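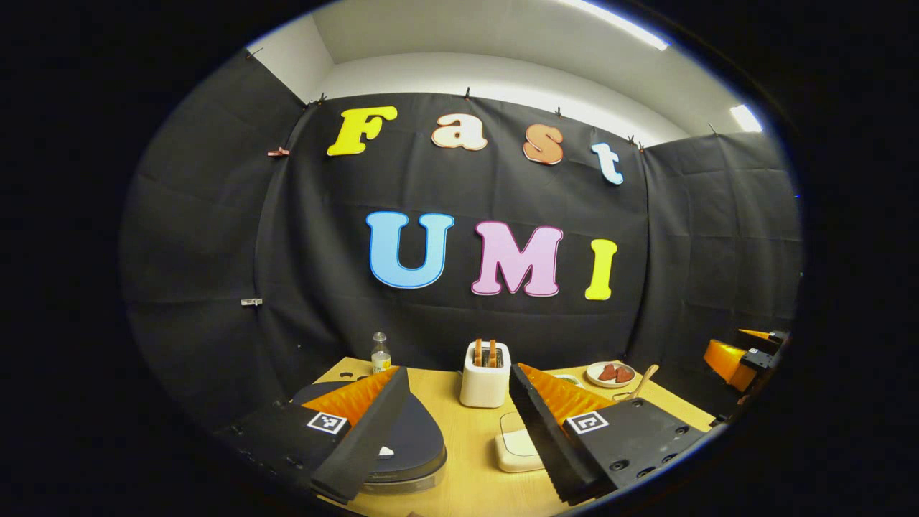 O canto do café, com o pano preto e as letras já no lugar.

Tópico: Pano preto na parede para cantinho de café, alguém acha que compensa?

Danai_K
Terça-feira, 16 de outubro
Estou montando uma mesa de café da manhã numa sala pequena e resolvi forrar as paredes com tecido preto, preso com clipes na borda de cima. As letras coloridas foram por cima. Gostei do contraste, mas duas pessoas aqui já torceram o nariz. Queria opinião de quem já usou tecido em parede por mais de um mês. Na mesa: torradeira de duas fatias, prato, bandeja, garrafinha. O tampo é de madeira clara.

higinio.z
Não compensa. Pano preto do lado de torradeira é farelo e poeira grudados para sempre. Usei um parecido em maio e em 2 semanas estava cinza. E com lâmpada fria no teto aparece tudo.

Leopoldo O.
Discordo do Higinio em parte. Poeira se resolve com rolo adesivo. O que me incomoda é a dobra. Esse tecido está caindo em ondas largas e as letras acompanham. Quatro clipes no meio é pouco para um pano desse peso, seja qual for. Eu poria 6 no mínimo e esticava pelas laterais.

Danai_K
Tem mais dois do lado esquerdo, um rosinha e um de metal mais embaixo. Mas entendi, vou reforçar.

cirilo_v
Ninguém vai falar do calor? Torradeira com pão dentro e tecido atrás. Sei que na foto ela está no fundo da mesa, no meio, e não dá para medir a distância até o pano. Por isso mesmo eu perguntaria antes de elogiar letra.

Danai_K
Cirilo, sobra um palmo e meio. Medi com a mão.

cirilo_v
Mão de quem? Puxa a torradeira para a frente e tira essa bandeja branca dali, que ela só ocupa o melhor lugar da mesa.

yesenia.m
Gente, que pessimismo. Achei as letras lindas! O "Fast" em cima com o F amarelo e o "UMI" maior embaixo, em azul, rosa e amarelo, num fundo branco isso sumia. Só acho que o "a" creme ficou meio apagado perto dos outros, mas o contorno laranja salva.

higinio.z
Bonito no dia da foto todo mundo é. Quero ver em maio.

yesenia.m
Você sempre volta em maio, Higinio.

Leopoldo O.
Sobre o tecido: a loja Solís me vendeu um "antichama" por 100 reais e a etiqueta não dizia norma nenhuma. Liguei, me passaram para a Stadora, que seria a fabricante, e lá disseram que era "tratado". Tratado com quê, não souberam. Quem comprar, peça o laudo por escrito.

cirilo_v
Laudo de tecido de decoração, boa sorte. O da Tullach veio em PDF com o nome de outro produto.

Danai_K
O meu não tem nada disso, é pano comum de metro. Comprei 5 metros e sobrou um pedaço.

higinio.z
Pior ainda.

yesenia.m
Mudando um pouco: aquele furo redondo no canto esquerdo do tampo é para passar fio? Na minha mesa tem um igual e vive cheio de migalha.

Danai_K
A mesa já tinha quando comprei usada. O fio da torradeira por enquanto vai por trás, quero ver se alcança o furo sem extensão.

Leopoldo O.
Se usar extensão, nada daquelas fininhas. Tive uma da Isitz que amoleceu na ponta com uma sanduicheira, e eles nunca me responderam.

cirilo_v
Resumo do meu lado: tira o pano de trás da torradeira ou tira a torradeira da frente do pano. O resto é gosto.

Danai_K
Vou tentar a torradeira mais para a frente e clipes novos. Se ficar ruim eu desmonto o fundo e prendo as letras direto na parede branca.

higinio.z
Direto na parede, com fita? Aí vai descascar a tinta.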